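Ergate Workshop Notes » Grippers » Hand-held tools

How to compare finger pads on a hand-held gripper at home

Posted Aug 31, 2024

Before we put a new pad on the arm, we always try it first on the hand-held gripper. It is quicker, and if the pad is bad you know it in one evening and you did not lose a day with the arm and its controller. This page explains how I do the comparison. You do not need a laboratory. A normal table and some things from the kitchen are enough.

What you need

A hand-held gripper with pads that can be changed.
Two or more sets of pads. I had the Setow soft pads and the Kokkinos hard pads.
A camera fixed on the tool, looking along the fingers.
One object with a thin rim, one shiny metal object, one soft object and one round object.
A kitchen scale.
A notebook, or a spreadsheet if you prefer.

Step 1. Prepare the tool

Take off the old pads and clean the place where they sit. A little bit of old glue under the pad will turn it by a small angle, and then only one corner touches the object. I made this mistake in February and had to throw away a full set of results.

Push the new pads in and close the fingers slowly with nothing between them. The pads should meet along their whole length. If you see light between them at the top, loosen the finger, correct it and close again. After this, check the pins. They must turn freely but they should not move from side to side.

Step 2. Set the camera

Look at the camera picture before you start. Both pads must be inside it when the fingers are open to the maximum, and also when they are closed. Fix the exposure by hand. If you leave it on automatic, the picture becomes darker each time you turn to a window, and later you cannot compare two grasps.

Step 3. Choose the objects

Weigh every object and write the weight in the notebook. My porcelain bowl is 388 g and the onion is 114 g. Choose things you can replace, but please do not choose only plastic things. Plastic is too kind to bad pads.
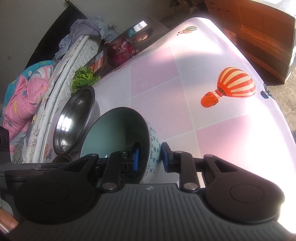 The rim grasp is the test I trust the most, so I do it first. Open the fingers a little more than the thickness of the wall, come down from above, and stop before the pads touch the bottom of the object. One pad goes inside and the other stays outside, as the blue pads do on the porcelain bowl with the Chinese characters. The inside pad meets a curved-in surface and the outside pad a curved-out one, and a hard pad will often touch well only on one of these two sides. Close until you feel the resistance, then squeeze a little more and hold.

Step 4. Lift and hold

Lift the object a hand's width above the table. Keep it there for 7 seconds, counting in the same speed every time. Then turn the wrist slowly to the left, to the right, and back. Put the object down and open the fingers. Write one of these words:

Held: the object did not move between the pads.
Turned: it stayed in the pads, but it rotated.
Slipped: it went down or fell.

Keep your free hand under the bowl during all the lift. A folded towel on the table is a good idea too.

Step 5. Repeat with the other objects

Do the steel bowl in two ways, standing and lying on its side. When it lies on its side, the rim is vertical and you must bring the fingers from the front. For the leafy vegetables, take them near the stems. The onion you take across the widest part, and you should change it when the dry skin begins to come off, otherwise you are testing the skin.

Repeat the complete list with the second set of pads. Do not change the order of the objects, and wipe the pads with a clean cloth between objects.

Reading the results

In my notes the soft pads were better on the porcelain rim, where the hard ones turned many times. On the onion I could not find a difference. On the steel bowl the hard pads were easier to place, as they do not bend when they touch the edge.

If your pads are for a robot, repeat the best set on the arm. We use the Mamdale controller with the force limit at 900 in its own units, and we raise it only when the object turns. Write the limit beside each result, or you will not know later which grasps you can compare.

Next page: Changing the finger pins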